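Flalla: The Finale Night Card Game
Made by Stisside Games
Party games > TV and pop culture

Flalla is a card game for people who yell at dating shows. You play it on the couch while the finale is on, and everybody at your place gets to be a contestant, a producer or the one relative who flew in to disapprove (our favorite role by a mile).

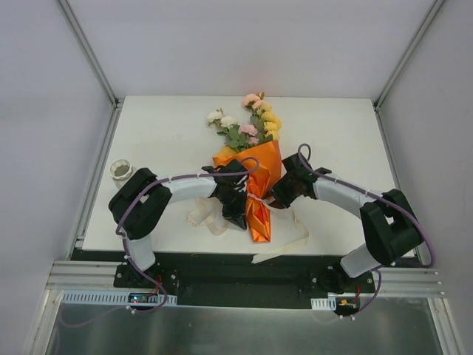
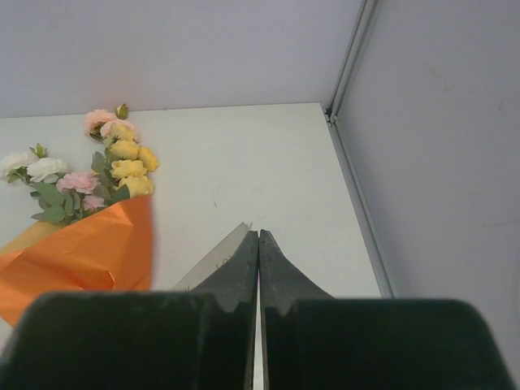

Flowers in orange wrapping.

How it plays

Each player draws a role and five line cards. When something on screen matches a line you're holding, slap it down and shout it. "I'm here for the right reasons" is worth one point. Crying in a limo is worth four. If two people slap at once, the producer decides, and the producer can be bribed with snacks!

At every ad break you vote on who goes home. The loser gives an exit speech and then comes straight back as a surprise late arrival with a new role, so no one sits out for long.

What's in the box

94 line cards
13 role cards
One scoring pad
Rules on a single folded sheet

Players: 3 to 8
Ages: 14 and up
Time: as long as your show runs, plus the arguing

Which shows does it work with?

Pretty much any of them. We wrote the cards while binging everything we could find, and we left out anything tied to one series. It's great with cooking contests too, if you take out the kissing cards (they have a small heart in the corner).

The Endeneck add-on

Endeneck is the reunion special: more grudges, a host role and a seating chart that gets very tense. You need the base game to play it.

New in the second printing

The Joo card, which used to cancel a whole vote, now only cancels your own. Our testers had strong feelings about this one. The box is a bit flatter as well.

Item number: 903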